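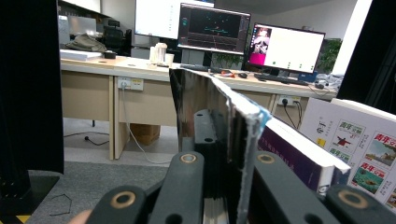
How varied do my book and magazine demos need to be before I train again?

Posted by Mawuli Amissah
Monday, February 15, 2021

Hi all! I've been collecting demonstrations with a hand-held two-finger gripper for a project we call Tirkside, and I'm having a ball with it. The job sounds simple: pick up a book or a magazine, carry it over, put it down neatly. We have 2,864 demos saved so far and the first policy we trained (on the early ones only) can already do a thick paperback nearly every time, which had me jumping around the office.

Thin and floppy things are another story. Magazines slide or buckle, and a book with a shiny silver cover seems to throw it right off. My guess is the reflections, as the cover looks different every time you tilt it, but I haven't tested that properly. 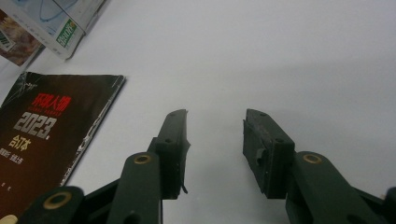
Fingers open over the white tabletop, magazine off to the left.

So, three things I'd love opinions on:

Should I record more items, or more tries with the items I've got?

Do I keep the fumbles? I have plenty where I missed the edge, backed off and went in again.

And does it matter if the fingers start in much the same spot every time? I've been starting most demos above the table with the fingers open, and I only noticed last week how alike the first second of each one is.

We want to train again in March, so there's time to record a fair bit more if somebody tells me I've been doing it wrong.

hutden_dave

Ooh, fun project. I did something like this with folded tea towels, so take it with a grain of salt, but for me more items won by a mile. We had 400 demos of the same towel and the arm was brilliant with that towel and hopeless with its neighbour. Once we mixed in other colours and sizes it picked up on the idea of an edge, and after that even new towels mostly worked.

For your silver book I'd grab five other glossy things (a gift box, a foil folder, whatever's in the stationery cupboard) and do a short session with each. Move the lamp if you've got one. Turn the book around between tries too, so the room isn't always reflected in the same place.

Yes, vary the start. It costs you nothing. I used to start one from the left, one from the right, one from way up high, and then I'd get bored and do something silly, and the silly ones were probably good for it.

Rosalind Minar

Agree with most of that, but I'd be pickier about the fumbles. There are two sorts. If you missed the edge, opened up, re-aimed and got it, keep it! Those are gold, as the robot is going to miss as well and it needs to have seen a way back. If you dropped the book and then the recording just carries on while you pick it up with your other hand, trim it or toss it. I tag mine as I go – one letter in the file name – and it saves a whole evening of watching videos later.

Have a look at your pads as well. In your tabletop shot the inner faces look pretty scuffed, and there's a ragged strip on the left one. It may not matter for a fat book. For a magazine, though, I'd want the grip on the robot to be as close as I could get to the grip on the hand-held one, or you're teaching it a squeeze that it can't copy. If you put new pads on, write down the demo number where you changed over.

One more for magazines: slow down at the edge. I was zipping through mine, feeling very clever, and the camera only caught a few usable pictures of the fingers sliding under the cover. Once I took it easy on that bit, the training runs got better quite quickly.

Oh, and lay some on an angle, and let a few overlap. People don't leave magazines square to the table.

mensah_lab_rat

more data always helps. also check your camera is in focus

Comments

Mawuli Amissah: These are great, thank you! Rosalind, I hadn't thought about the pads at all, I'm going to re-tape both tools tomorrow with the same roll. Dave, raiding the stationery cupboard as we speak.

hutden_dave: Post the silver book result either way please, I'm curious now.

Tilly_R: Do you tag the good recoveries separately from the clean ones, or do they all go in one pile?

Rosalind Minar: @Tilly_R same pile for training, different letter. Then if something goes odd I can leave the recoveries out and compare.

Mawuli Amissah: Stealing the letter idea. Does anyone have a quick way to rename files in bulk without mucking up the timestamps?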